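Folding height is the least discussed dimension in a laundry room. Washers are specified to the litre and dryers to the kilowatt, yet the table is usually whatever was left over.

Hildegard Hagedorn, who fits out guest laundries from a workshop in Gindcombe, starts with the surface. She wants a matte top in a pale neutral colour, with rounded ends so hips and hampers don't catch on a corner. Lint and stray threads show up against it — a dark top hides them until they are folded in.

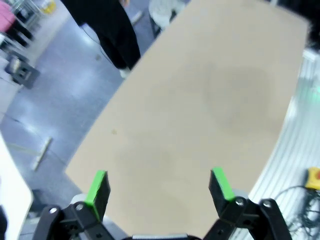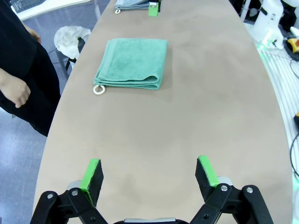 Terry cloth calls for a different fold from flat linen. The pile has bulk, so each crease should be pressed with the forearm before the next is made. Hagedorn folds lengthwise first, then across, and keeps the rolled edge towards the person stacking. Hanging rings stay outside the fold at one corner, where they leave no dent in the pile.

Stacks are sorted by colour and held to a fixed height. Her usual bench height is 74 centimetres, which suits seated work. Monique Fleury, who runs the linen service at Parnus, raised hers for standing staff and has kept the same folding order for 2 years.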